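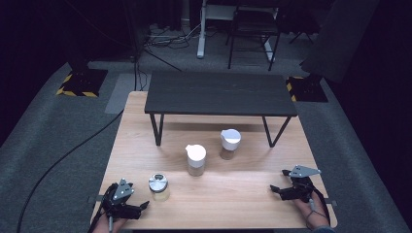 **Amuvport, December 7, 2020**

Tidow has finished the first part of a side-by-side trial of hand-held grippers at its workshop in Amuvport, and will carry the lighter of the 2 designs through to the next round.

The trial began in August. People hold a gripper in each hand and carry out small jobs at a table, such as picking up a jar, moving it, turning it or setting it on a shelf. The recordings are later used to teach a pair of robot arms the same jobs. Tidow wanted to know which design gave recordings the arms could follow with the fewest corrections.

The two designs were Tidow's own, known in the workshop as the Kun, and one bought in from Barneo. Both close with a squeeze of the hand. The Barneo opens wider, but it is heavier at the front, and several of those who used it said their wrists ached by the end of a morning.

In all, 1104 recordings were made with the two designs. Of those, 242 were thrown out. Most of the rejected ones came down to lost tracking, where the position of one hand could not be worked out for part of the job. A further 147 were kept but marked for a second look, mainly because an item had slipped while it was being lifted.

Dorothy Haworth, who ran the trial, said small containers with lids had been the hardest items for both grippers.

"A glass jar with a metal lid is a fair test," she said. "If you take it by the lid it can turn in the jaws, and if you take it low down you have to get your hand close to the table. People found their own way of doing it, and that made the recordings harder to compare."

From the second month, everyone was asked to take hold of jars below the lid and to begin with both grippers off the table. Containers were also set out at different distances, some close to the front and some near the foot of the raised shelf, so that the arms would not learn only one reach.

The Kun lost tracking less often, and its recordings needed fewer corrections when they were played back on the arms. The Barneo did better on wide items and was the steadier of the pair when both hands had to hold the same thing. Haworth said the result might have gone the other way with larger items.

Phyllis Lockwood, who looks after the arms and their controllers, said the cables were still a nuisance. People tended to shorten their reach when they felt one pull, and this showed up in playback as a small stop halfway through a movement. A battery version of the Kun has been built, but it has not yet been tried with the arms.

The next round will use the Kun only. It will add soft packets and bottles with pour spouts, along with a new set of jaw pads in two grades of rubber. Lockwood also plans to run the same recordings through a second controller, to see how much of the remaining error comes from the arms themselves.

Tidow will keep the Barneo grippers for work on boxes and trays. The company has not said whether it will sell the Kun.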